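Korkby Residents' Association
Minutes of the November meeting, held in the upstairs room at the Rariver Street library

Meeting opened at 7:05 p.m. Farzana Kumarasinghe in the chair. Minutes taken by Sandamali Pramanik. Apologies were received from the Aguirre Court representative.

1. Minutes of the last meeting
Accepted with one change. Under item 4, "Birbridge Road" should read "Birbridge Lane." The two are at opposite ends of the neighborhood and the city has mixed them up before.

2. Matters arising
The broken bench by the bus stop has been taken away but not replaced. Sandamali has called the parks office twice and left messages. She will write this time.
The storm drain on Aguirre Street was cleared in October. Residents at the low end say water still stands at the curb after heavy rain. Carried over.

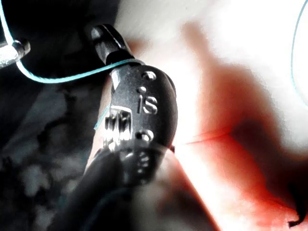 3. Money
Balance at the end of last month was $648. Since then $158 has gone out for printing the fall newsletter. The insurance renewal has not arrived but is expected to be the same as last year. Dues reminders will go in with the next newsletter instead of being mailed separately.
A resident asked if dues could be paid online. Farzana said the bank charges a monthly fee for this and it was turned down two years ago. She will ask what the fee is now.

4. Parking on Birbridge Lane
This took up most of the evening. The city's plan is for permits on the east side from 8 a.m. to 6 p.m., with the west side left as it is. Residents from the east side were mostly for it. Residents from the west side said the cars would just move across the street. One asked why the plan stops at the corner of Rariver Street when the worst parking is past it, outside the dental office.
There was a long discussion of visitor passes. The draft gives each household 2. Several people felt this was too few for anyone with home health aides or family helping out during the day.
Agreed: the association will not take a position for or against. The chair will send the city a letter listing the points raised, with the visitor passes first. A draft will go around by email and comments should be back to her within a week.

5. Street trees
The city has offered replacement trees for the ones lost on Aguirre Street. Homeowners have to agree to water them for the first two summers. Four have signed so far. The form is on the library notice board and needs a signature from the owner, not the tenant.
The grant for the planting strip at the Korkby Avenue triangle came through at $1,000. It has to be spent by the end of June and receipts are required for everything, including mulch.

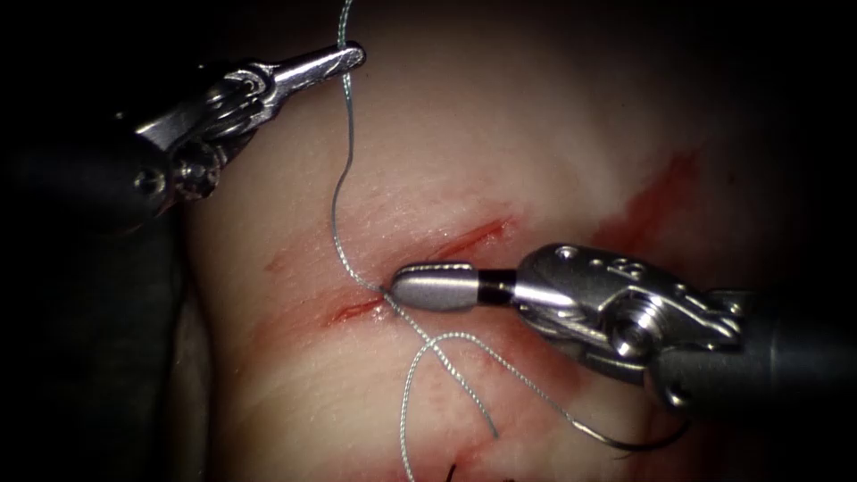 6. Newsletter
Copy for the winter issue is due by the 20th. Sandamali still needs someone to deliver on the hill, as the last person has moved. The snow shoveling rules will be printed again on the back page.

7. Other business
The library closes at 8:30 p.m. starting in January, so meetings will begin at 6:30. A complaint about leaf blowers before 7 a.m. was noted. The city's noise rules will be looked up and put in the newsletter if there is space.

Meeting closed at 8:50 p.m.

Actions
Farzana: letter on parking, bank fee
Sandamali: bench, storm drain, noise rules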